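Programme de soutien aux lanceurs – club d'athlétisme de Trumbridge
Rapport d'étape à la fondation Asteo
2021-10-29

Période couverte et effectif

Le groupe lancers compte 14 athlètes, dont 11 ont suivi le cycle de préparation générale jusqu'au bout. Deux juniors sont arrêtés pour des douleurs à l'épaule et reprendront avec les exercices sans charge. Le dernier absent est en stage à l'étranger.

Entraînement

Le travail d'octobre a porté sur la force et sur la technique de placement au poids. La méthode Tóth, prévue dans la convention, est appliquée au disque et au marteau. Au javelot, nous avons gardé l'ancien programme : les séries de lancers courts demandaient trop de temps sur une aire partagée avec les sauteurs.

Les tests de détente se feront en salle, avec le même protocole qu'au printemps. Les fiches individuelles sont à jour, sauf pour le marteau.

Matériel et installations

La cage du stade Grarkel a reçu son nouveau filet. Le cercle de béton reste glissant par temps humide – la réfection a été demandée à la commune, sans réponse à ce jour. L'achat des engins lestés est reporté, le fournisseur ayant presque 2 mois de retard.

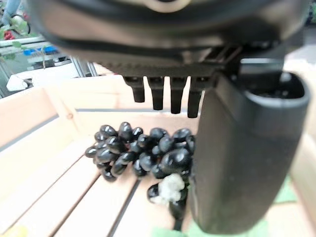
Budget et suite

Les dépenses restent dans l'enveloppe accordée. Le solde du poste déplacements servira au stage d'hiver. Nous demandons l'accord de la fondation pour reporter la ligne « engins » sur l'exercice suivant.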